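Robot equipment planning (tabletop manipulation)

Robot equipment planning is the work of choosing, budgeting and scheduling the hardware and software for a robot cell, usually before any order is placed. This article covers two-armed tabletop setups.

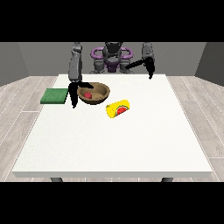

What should a small lab or shop pay for first, the robot or the simulator?
The simulator, in most plans. A simulated table costs staff time and a computer, and it shows early on whether the arms can reach what they need to reach. The robot order goes out after that, with the reach and gripper questions already settled on paper.

Background

Early budgets for two-armed robots were copied from single-arm budgets and doubled. Didn't work well. Two arms share a base, a controller and a safety zone, so some lines stay the same and others grow a lot. Floor space for one. Programming hours for another. Ruxandra Coman's planning notes, circulated in January and revised on Monday, September 23, 2019, split the budget into shared costs and per-arm costs, and later write-ups mostly kept the split.

Simulation stage

Typical test scene: a bimanual robot behind a plain table, a handful of household objects on top. A bowl with a small red ball in it, a yellow can on its side, a flat green pad. Each shape asks something different of a two-fingered gripper. A ball is a small target and the rim of the bowl gets in the way. A can lying down may roll. A flat pad sits flush with the table and is hard to get a finger under, a point worth settling before money goes to grippers.

Budget items at this stage are a workstation, software support if wanted, and the hours to build the scene. Hours are nearly always underestimated. Object models take longer than the robot model, which often comes from the vendor.

Main cost lines

Arms and base. Largest single line in most plans. Quotes should say whether the base, controller and cables are included – vendors differ on this.
Grippers. Priced per arm. Spare fingers are cheap next to a stopped cell, and should be in the first order.
Table. Often forgoten. Height and depth come from the reach study, so buy it after the simulation and before the robot is delivered.
Sensors. Cameras, mounts, lighting, calibration targets.
Safety. Fencing or scanners, emergency stops, a risk assessment. Not optional, and not a place to move money out of.
Training and support. Usualy quoted by the day.

The Zundside plan

A much-copied layout comes from the Zundside workshop, which planned a cell with 2 arms and 4 spare gripper fingers. The schedule ran 22 weeks from first simulation to handover. Staff time was logged at 397 hours, most of it spent in simulation and on fixtures. Luvex quoted the arms and base as a package. Clultico quoted the same scope in separate lines, which made the bid look longer but easier to check. Zundside took the separate lines and dropped a camera mount it already had on the shelf.

Lead times

Arms and controllers tend to be the slow items. Grippers quicker, unless custom. Plans go wrong when the table and power work are left until the robot is on the truck. Jiang, a planning worksheet used by several small labs, lists site work ahead of hardware for this reason and has a column for who signs off each delivery.

Limits

Simulation does not price everything. Friction, cable drag and worn finger pads are hard to model, and a grasp that looks fine on screen may need rework on the real table. Planners hold back a reserve for it. Size of the reserve is disputed – some tie it to the gripper line only, others to the whole order.

See also: Gripper selection; Reach study; Robot cell safety; Total cost of ownership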